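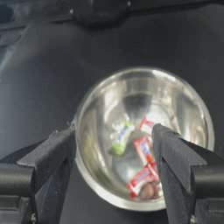

## Pinza y cuenco: normas para el banco de cocina

Valen para cualquier brazo pequeño con dos dedos que comparta encimera con comida. Las usamos en el taller de Plelik desde julio y las revisa Volker Hamann.

### Antes de empezar

- Limpia los dedos de la pinza con un paño húmedo y sécalos bien. Repasa también la cabeza de los tornillos, donde se queda el azúcar.
- Comprueba el apriete. Un tornillo flojo puede acabar en el cuenco.
- Solo productos envueltos. Un caramelo o bombón sin envoltorio que toque la pinza se aparta y no se come.
- El acero pulido refleja todo, incluidos los propios dedos. Si la cámara confunde un reflejo con una pieza, cambia la lámpara de sitio antes de tocar el programa.

### Durante el trabajo

- Manos fuera mientras el brazo tenga corriente en los motores - también para enderezar un caramelo.
- Baja despacio los últimos 4 cm. El borde del cuenco es lo primero que se golpea.
- Fuerza de cierre al mínimo que sujete la pieza. Las barritas blandas se marcan enseguida.
- Si la pinza falla 2 veces con la misma pieza, para y recolócala a mano con el brazo desconectado.
- El botón de parada, siempre al alcance de la mano libre.

### Al terminar

Lleva el brazo a reposo, corta la corriente y vacía el cuenco. Agua caliente y jabón neutro; nada de estropajo metálico, que raya el acero y empeora los reflejos. Los dedos se desmontan para lavarlos cada 11 sesiones, o antes si están pegajosos.

Apunta en la hoja cualquier golpe contra el borde, aunque no haya dejado marca. Las hojas llenas se entregan a Kálmán Vass.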